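Writing for the Local Record
Session 6: The death notice and the short obituary
Handout to keep

Please read sections 1 to 3 before the session. We will do the exercise in section 6 together.

1. Two different things

A death notice is paid for, usually by the family, and its job is to give the facts and the funeral arrangements. An obituary tells the story of a life. It may be written by a reporter, a friend or a relative. Many local papers now run the two together, and families often use the words as if they meant the same. When you take a call, ask which one is wanted before you write anything down.

The Punutgate paper charges by the line for notices, and prints one reader's obituary a week without charge, up to 225 words. The funeral firm Howells will send in a notice on the family's behalf, but will not write an obituary.

2. What must be in a notice

Full name, with any name the person was better known by
Age, or date of birth
Place where they lived
Date of death
Close family, in the order the family wants
Time and place of the funeral
Flowers or donations, and where to send them
A contact for enquiries

Leave out the house number. Leave out the cause of death unless the family asks for it to go in. If they do, use their wording.

3. Checking

Spell every name back over the phone, including the easy ones. Ann and Anne, Stephen and Steven, Clark and Clarke are the usual trouble. Do the sum on the age yourself from the date of birth. Families under strain get this wrong quite often, and a person who died a week short of a birthday is easily given the extra year.

Check the order of marriages and the names of stepchildren. Ask directly whether anyone has been left out. It is an awkward question, but a printed correction is worse.

Places need the same care. Caltari is both a village and the name of the old district, and someone "born in Caltari" before the boundary change may mean either.

4. Plain words

"Died" is always correct. "Passed away" is acceptable in a paid notice if the family prefers it. In an obituary under your own name, use "died". Avoid "lost a brave battle" unless it is in a quotation from a relative.

Do not list virtues. "She was kind, generous and much loved" could be printed over any name in the column. One thing she did, with a place and a year, will do more. The Serkix notice in your reading pack spends a whole sentence on a bus route the man drove for most of his working life - it is the sentence people remember. 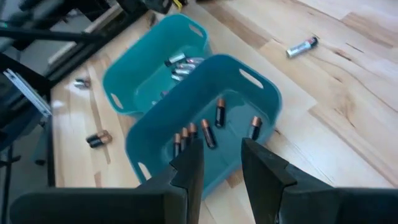 Yolotzin Esquivel objected to this in last year's group, saying that some families want the list of virtues and nothing else, and that a writer who takes it out is correcting people's grief. The point is a fair one. In a paid notice the words belong to the family, so leave the list in and offer the extra detail as a suggestion. In an obituary you have more say, but read it to them before it goes.

5. Length and order

Most short obituaries work in this order: the death, why readers may have known the person, early life, work, family, later years, funeral. You can move early life further down if it is thin. Survivors come near the end, and the funeral is always last so that it can be found quickly.

The first draft in your pack runs to 323 words. The version that was printed runs to 225. Compare them line by line. Most of the cutting came from school prizes and the names of committees.

6. Exercise

Using the interview notes in the pack, write a notice of no more than 93 words, then an obituary to the paper's limit. Mark anything you would need to ring back about. There are two errors of date in the notes and one name spelt two ways.

Bring a printed copy, double spaced. Drafts for written comment are due by June 14, 2024.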